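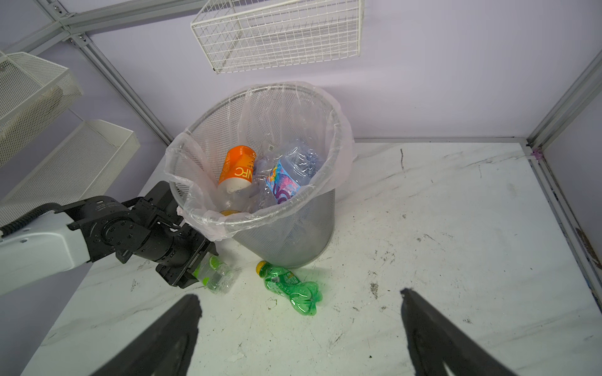

Drinks bottles in a lined mesh wastebasket

List: Grestton Recycling and Waste
Subject: Re: Bottles in the office bins, caps on or off?

> We are moving into the second floor of the Hinrichs building in
> November and I have been asked to sort out the bins. Two questions.
> Our old hauler told us to take the caps off every bottle. Havix, who
> have the contract at the new place, say leave them on. Which is
> right? Also, can we keep the small wastebaskets at the desks, or do
> we have to go to central bins only? There will be 50 of us and
> people are already complaining about the walk.

Caps on, if Havix is your hauler. The advice changed a few years back and a lot of the old posters are still up. A loose cap is small enough to fall through the screens at the sorting plant and ends up with the broken glass and grit. A cap screwed onto its bottle travels with the bottle and gets pulled off later, after shredding, when the two plastics are separated in water. Your old hauler may have had a different line, so I wouldn't say they were wrong for their own plant.

Empty the bottle first. It doesn't need washing. Squash it, then put the cap back on. We have a sign over the sink that says only "Empty, squash, cap" and it gets better results than the full-page one it replaced.

Labels and shrink sleeves can stay on. Full sleeves do cause trouble for the optical sorters, but asking office staff to peel them never worked for us.

On the desk bins, we kept ours for a year after moving to central bins and I would not do it again. The problem was the liners. The cleaners tied up each bag and dropped it whole into the recycling cart, and Havix does not open tied bags. They go to trash. We had up to 200 small bags a week going that way before anyone looked. If you keep the desk bins, get it written into the cleaning contract that bottles are tipped out loose and the liner is left in place.

What we have now is a Haltier three-part station at each end of the floor and one more by the kitchen. They were $700 each, which seemed like a lot at the time. The lids with round holes are worth paying for. Coffee cups are still the worst item and I have no answer for those.

One more thing – ask Havix what they charge for a rejected load. Ours is a flat fee per cart and it isn't on the rate sheet. You have to call for it. The building also has a yearly minimum of 3,000 pounds of mixed recycling, shared between the tenants, so check whether your lease passes any shortfall on to you.

I can send the sink sign as a file if you want it. It prints fine on letter size.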